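# Why does my double pendulum gain energy over a long run?

**kollar_fan_erncombe**

Hi all! I'm teaching myself classical mechanics out of the Kollár book (wonderful, wonderful book, I can't put it down) and I've reached the chapter on chaos, so of course I had to build a double pendulum on my computer. I'm using Muveo for the simulation because it came with the course notes from Erncombe, and for the first minute everything looks gorgeous. The lower bob whips over the top, stalls, falls back, and I could watch it all evening.

Then I plotted the total energy. There's no friction in my model, so the line should be flat, right? It creeps upward instead. By step 353 I can see it with the naked eye, and if I leave it running long enough the thing spins like a propeller!

I've checked the equations of motion against the book twice. Both masses are the same and both rods are the same length, and I'm using plain Euler stepping because it was the default. Is there a sign error I'm missing, or is this what chaos looks like?

---

**Drindix**

Oh, this is one of my favorite problems, and you've run into it exactly the way I did! Your equations are probably fine. The trouble is the Euler method.

Think about a single mass on a spring first, because you can do it with pencil and paper. Plot position along one axis and velocity along the other, scaled so that the true motion is a circle. Euler takes the direction of motion at the current point and walks along it in a straight line. A straight line that touches a circle always leads outside the circle, so every step lands you on a slightly bigger one. Bigger circle, more energy. It happens on every single step and it never averages out.

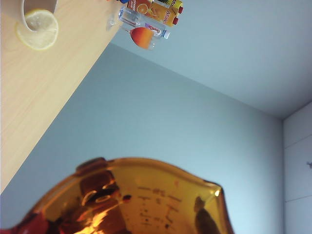

The double pendulum is messier than a spring, but the same kind of drift creeps in, and that's your propeller. Chaos is a separate thing (and a lovely one). It means two runs that start a hair apart will end up doing completely different things, but each of those runs should still keep its own energy.

There's a fix that takes less than a minute on the spring. Update the velocity first, then use the *new* velocity to update the position:

```
v = v - k/m * x * dt
x = x + v * dt
```

Swap those two lines around and save the old x for the force, and you're back to plain Euler. I still find it amazing that such a tiny change matters so much! With a small enough step, the energy now wobbles a little up and down and stays near where it began. This is called a symplectic method, and people use relatives of it to follow planets for millions of orbits.

One warning before you paste it into your pendulum. The trick works this simply when the force depends only on position. In a double pendulum written with angles and angular velocities, the velocities show up inside the accelerations too, so you'd have to rewrite it with momenta and use an implicit version. It's a great weekend project, but I wouldn't start there.

For now, pick fourth-order Runge-Kutta from the solver menu. It isn't symplectic, so there will still be some drift, but it's so much smaller that you can happily watch the bobs swing around for a long while. Then try cutting the time step by a factor of 2 and plot the energy again. If the drift shrinks a lot, you know it was the solver. If it stays put, go hunting for that sign error.

---

**muveo_tinkerer**

Just use a smaller dt. Mine was set way too big and it looked fine after I changed it.

Also make sure the angles are in radians, I lost a whole night in May to that one.

---

**kollar_fan_erncombe**

Thank you both! Runge-Kutta did it. The energy line is flat to 6 decimal places over the same stretch, and halving the step made it flatter still. Angles were already in radians, but I did check!

I also drew the spring circle by hand and took 3 Euler steps with a ruler, and you really can see it spiral outward on the paper. I'm going to try the momentum version next, so I may be back with more trouble soon.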